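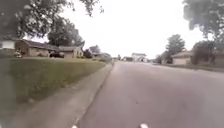 *A residential road lined with houses, trees and grass.*

## Worktops for the Long Term

The choice of a kitchen worktop is often left until late in a renovation, when the cabinets have been ordered and the budget has narrowed. Designers at Bolger, the kitchen and bathroom practice, advise their clients to reverse that order. The worktop determines the position of joints, the type of sink that may be fitted and, in the case of stone, the strength required of the units beneath it.

Dalal Sfeir, senior designer at the practice, asks every household to keep a short record of how its present kitchen is used before any samples are shown. "People arrive with a colour in mind," she says. "We would prefer them to arrive knowing where they put down a hot pan."

### Solid timber

Timber remains a popular choice in older houses. It is comparatively light, it can be cut on site, and scratches may be sanded out. It does, however, require regular oiling, particularly near the sink, where standing water will blacken the grain. Bolger recommends several coats before first use and a further coat each March. Oak and iroko are the species most often requested. Beech is less costly but moves more with changes in humidity, and is best kept away from the dishwasher. 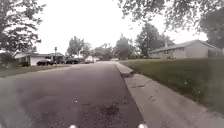
### Stone and composite

Granite tolerates heat well and needs sealing only from time to time. Marble is softer and will be marked by lemon juice, wine and vinegar, although many owners come to accept the marks. Quartz composite does not require sealing, but the resin within it can be damaged by a pan taken directly from the hob, and a trivet should always be used.

Weight must be considered with all three. Jana Frerichs, who oversees installation, requires base units to be levelled and fixed to the wall before a template is taken. Long runs are generally supplied in two pieces. A joint should never be placed over a dishwasher or across the cut-out for a sink, where the material is at its weakest.

### Laminate

Laminate has improved considerably, and current ranges include matt finishes and narrow square edges that were formerly difficult to obtain. The Pirside range, which the practice fits in rented properties, is offered in 17 finishes. Its principal weakness is the joint. Where water enters, the core swells and cannot be repaired, so edges should be sealed on all sides, including those that will not be seen.

### Measuring and overhang

A standard worktop is deeper than the cabinet it covers, leaving a small overhang at the front. Where seating is planned at an island, a greater overhang is needed, and stone may call for concealed brackets. Corners of older rooms seldom measure exactly 90 degrees, and an allowance should be made for scribing the back edge to the wall. Upstands will conceal a modest gap, but they should be ordered with the worktop so that the colours are taken from the same batch.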